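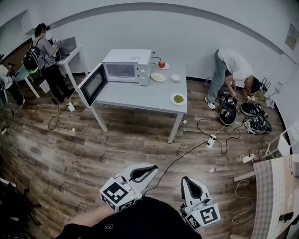
Microwave loading task: how strict should the start state be when collecting with hand-held grippers?

Posted by trarn_ops

We are collecting two-handed episodes for a kitchen task. The operator holds one gripper in each hand, picks up a plate or bowl from the table, puts it in the microwave, and closes the door. Every episode starts with the door already open. Food is on plates to the right of the oven: an apple, peas, and one with something pale spread on it, plus an empty bowl.

We have 367 episodes so far, of which 19 lost pose tracking near the end. The target is 400 before the first training run. I can extend the session if the answer below changes the plan.

Three things I can't settle from the documentation we have:

Should the dishes go back to marked spots after each episode, or should we move them?

Is it a mistake that the door is always open at the start? The policy will eventually have to deal with a closed one.

The room is in use during collection. Other people are in it, at the desk and over by the wall, and there are cables and power strips on the floor. Does that need to be cleared?

The oven has two round knobs. We don't touch them in this task.

Veloso
Posted 2023-10-11

Move the dishes. If the plate with the apple is at the back right corner in every episode, the policy can learn the corner and ignore the apple. We did this on our first set at Junton and the arm reached confidently for an empty patch of table whenever the plate was somewhere else. We now use a printed list of layouts, one per episode, generated before the session starts. Operators left to vary things by themselves drift back to two or three favorites within an hour.

On the door, I would keep opening as a separate task with its own prompt and its own folder. Mixed into one set, the closed-door starts will be a small share and the policy will do badly on them. What you should vary now is the door angle. Swing it fully open for half the episodes and leave it partway for the rest, as long as a plate still clears.

The 19 with lost tracking: check where the loss happens before deleting them. If it is always at insertion, the oven or the door is probably hiding the markers, and throwing those episodes out removes the exact part of the motion you most need. Slow down at the opening and tilt the wrist so that one marker face stays in view.

gripperbench

agree with above on layouts. clear the floor though, somebody is going to trip. also tape the oven down, ours slid back a little each time the door was pushed shut and by lunch it was a different task

Salvador Macedo

People in the background are fine and I would leave them in. A policy trained only in an empty room tends to react to the first person who walks through it. Get their consent in writing and note it in the session log.

Cables are a separate matter. They do no harm as visual clutter, but the gripper lead should have enough slack that it never pulls on the hand. A tug shows up in the recorded trajectory as a short jerk, and filtering those out afterward is tedious. Route the lead behind the operator if the length allows.

I would not stop at 400 for this. Our comparable set at Barnero had 795 episodes, and placement in the oven was still improving when we ran out of session time in November. Train once at 400 anyway — it will show you which dish is failing, and you can weight the remaining sessions toward that one. For us it was the bowl, gripped by the rim and let go too early.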